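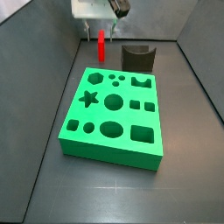

Home - Forums - Learning & Data - Show and Tell - Search - Log in

How many demos before you stop? Foam shape board, small gripper

Posted by ilze_bite, 22 March 2025
14 replies - 3 people following

Hello all, I've been reading this board since February and it has helped me no end, so I thought it was time I asked something of my own (sorry, it's going to be a long one, put the kettle on).

We're collecting demonstrations for a shape-fitting job, driven by hand, with the fixed camera you see in the photo up top. The board is a green foam block with pockets cut in it: hexagon, star, arch, some round ones, a few square ones and so on. The pieces start out on the floor of the enclosure and the policy is meant to learn to pick one up and put it in the right hole. At the moment I'm only putting out two at a time, the tall red block and the dark arched one, both behind the board.

I have 197 good episodes. The plan we wrote down said 200, and Lucía, who shares the driving with me, would like to do the last three this afternoon and start training. I'm less sure. Nearly all of ours have the pieces at the back and the board in much the same spot, turned a little, and I have a horrible feeling we've taught it one corner of the box very thoroughly. Would you carry on, or train and see?

Ilze

---

castoleck_lucia wrote:

I'm the Lucía in question, hello! For the record I did say train and see. We've been arguing about this over lunch and I would like strangers to settle it please. My view is that you learn more from one bad policy than from another afternoon of guessing what it might be bad at.

---

y.iglesias wrote:

Welcome Ilze, lovely tidy setup. I'm with Lucía on training now, it costs you an evening and you'll know so much more by the morning. But I'm with you on the spread. When we did the Barrios boards we had far more episodes than you and the thing still went to pieces if the board moved a hand's width, and every one of us had been so careful to put it back exactly where it was! We thought we were being neat.

One thing I'd ask about is the red one standing on its end like that. Do you always start it upright? Ours learned to come straight down with a finger either side and had no idea at all what to do with a block lying flat.

---

ilze_bite wrote:

Always upright, yes. Oh dear.

---

Visitacion_E wrote:

I'm going to disagree with everybody, sorry, I mean it kindly. I wouldn't add variety yet. If you scatter blocks all over the floor, lying down, standing up, board at any angle, then with this few episodes you get something that does all of it badly and you can't tell why. Get the narrow version working first. Then widen one thing, then the next. We lost most of a project (Flustimmont, some of you will remember me moaning about it) to widening everything in the same week.

---

y.iglesias wrote:

I do remember the moaning :) But Visi, your Flustimmont episodes came from five different drivers with five different habits, and I still think that was most of the trouble. Two people who have lunch together are in a much better place.

---

Visitacion_E wrote:

That's fair, and I'd forgotten how many of us there were. I still say one thing at a time though. You won't shift me on that.

---

e_requena wrote:

Lots of sense above. Small practical point from someone who has relabelled far too much footage: your piece and the wall behind it matter more than you'd think. The arched block is dark grey on a dark grey floor, with grey walls all round, and the red one practically shouts. I'd check whether your policy does much worse on the arch before you decide anything about positions. If it does, more light might do you more good than another hundred demos. The floor has a bit of sheen as well, so have a play with the angle of the lamp while you're at it.

And keep the failed ones! Put them in a separate folder, with a word or two on what went wrong. At Purard we threw ours out for a whole year and I still wince.

---

castoleck_lucia wrote:

We have been deleting them. Ilze says we haven't been deleting them. She has them all on a drive under "bin", bless her.

---

Visitacion_E wrote:

Then Ilze wins the thread, whatever happens with the rest of it.

---

ilze_bite wrote:

Thank you all so much, I didn't expect half this many replies. We'll do the last three as they are, train tonight, and score the red and the arch separately as Encarnación suggests. After that we'll move the board, only the board, and I'll try very hard not to touch anything else. The lying-down blocks can wait their turn - Lucía has already started a list.

I'll post the numbers when I have them, even if they're embarrassing.

31 likes - 4 shares - 14 replies

Recent in Learning & Data
Do you trim the idle bit at the start of an episode?
Two drivers, one dataset: keeping your habits in step
Lamp positions for shiny floors
Naming your episodes so you can find them later
Foam or printed boards, which lasts longer?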